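Household Notes: Refrigerator and Bottle Storage Tips from the Open Day

The Tredonar Home Practice Center opened its demonstration room to residents on Thursday afternoon. The program concerned one household task, the handling and storage of bottled drinks, as performed by a humanoid robot. Center staff added advice at each stage for visitors who do the same work by hand. The advice is set out below for those who could not attend. 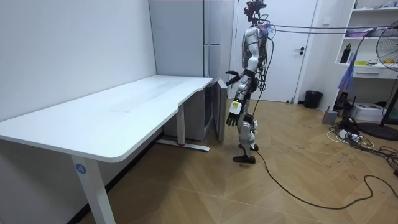

Behrouz Nouri
Household Programs Coordinator, Tredonar Home Practice Center

Preparing the work area

Clear the table nearest the refrigerator before opening the door. Items left at the edge are easily knocked by an elbow or a sleeve, and a full bottle falling from table height can split at the base.

Open the door wide enough that the shelves and drawers can be reached without leaning around it. In a narrow kitchen, stand on the handle side and step back as the door swings. During the demonstration, visitors were asked to remain behind a line 90 inches from the robot. At home, it is sufficient to keep small children and pets away from the swing of the door.

Check the floor as well. Cords belonging to fans, kettles and chargers should be moved out of the walking path before anything heavy is carried.

Sorting before storing

Bottles should be wiped with a damp cloth and dried before they go into the refrigerator. A wet bottle is harder to grip and leaves rings on the shelf. Check that each cap is fully closed, and place the bottles with the earliest dates toward the front.

Opened drinks belong on a shelf where they can be seen. Most teas and juices should be used within the period printed on the label once opened. A strip of masking tape with the day of opening is a reliable reminder.

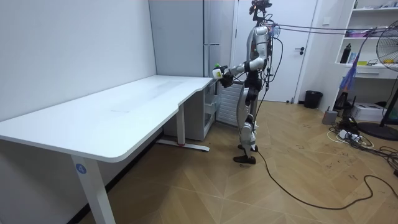 Darlene Fehr wrote to the Center after the visit: "I have always picked bottles up by the cap end, and I have dropped more than one that way. Watching a machine take its time over each bottle made me slow down at home. My question is whether the same care is needed for the small ones, since they weigh almost nothing."

The Center's advice is that it is. Small bottles tip more readily than large ones and are often lost behind other items. Stand them together in a shallow tray that can be lifted out in one movement. Products that are not food, including cleaning liquids and medicines, should not share a tray with drinks.

Using the lower drawer

A lower drawer is suitable for spare bottles where its height allows. Pull it out fully before loading. Hold tall bottles upright until they are clear of the table edge, then lower them with the other hand beneath the base. Set heavier bottles toward the back of the drawer and close it slowly.

Drawers should be emptied and washed every 2 weeks with warm water and a little dish soap. Allow the liner to dry before it is returned.

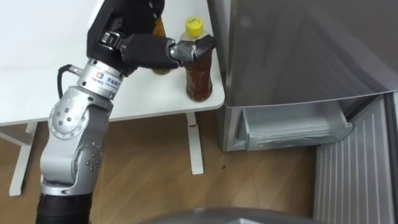 KITCHEN CARE

A refrigerator kept at or below 40 degrees Fahrenheit is cold enough for everyday foods. Place a thermometer on the middle shelf, leave it overnight, and read it in the morning before the door has been opened.

Leave a small gap between bottles so that cold air can pass. Door seals should be wiped monthly, with attention to the lower corners, where crumbs collect.

Printed copies of these notes are available at the front desk. Requests for group visits in November may be addressed to Kimutai Kariuki at the Center.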